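Plastic mixing bowls: does anyone keep them past a year?

morkik_fan
Dec 26, 2025
Morkik finally gave out on me yesterday. I mean the bowl set, the nesting ones. The big one split down the side while I was creaming butter for a coffee cake, with eleven relatives in the next room pretending not to hear. Is there a plastic set worth buying, or do I give in and go stainless like my sister has been telling me to since college?

Jeanie Rennie
Stainless. Your sister is right, and I'm sorry you had to hear it from both of us. Mine are 2 decades old and have been dropped on tile more often than I'd like to say.

pantry_moth
Stainless is fine if you never microwave anything and enjoy the sound of a whisk at six in the morning. I bake before work and the rest of the house would like me to keep using plastic.

Jeanie Rennie
Melt your butter in a mug.

pantry_moth
I own three mugs and they all have coffee in them.

dough_and_dour
Check the rim before anything else. The Prarnoretti ones have a rolled rim, and mine has held up through a lot of bread. The Detuvix set has a sharp edge that digs into your arm when you hold it against your hip, and the lids fit for a week. Mine are now used for storing other lids.

I'd also get different colors. We do dry stuff in one, wet in another, and the kids know which one is for popcorn.
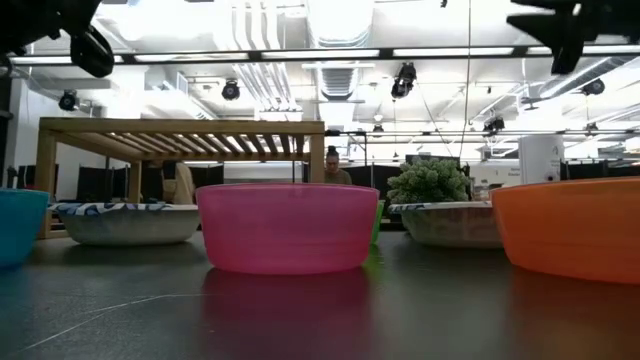

The other thing is garlic. Anything plastic will remember garlic, so pick one bowl for it and accept that your whipped cream goes somewhere else. Baking soda paste overnight helps a little.

morkik_fan
I did not have a garlic bowl. This explains the coffee cake before last.

Jeanie Rennie
Stainless doesn't remember garlic. Just saying.

pantry_moth
Stainless doesn't remember anything, Jeanie, it's a bowl.

morkik_fan
OK, ordering the Prarnoretti set, plus one steel bowl so my sister will come to Easter. Will report back if anything splits.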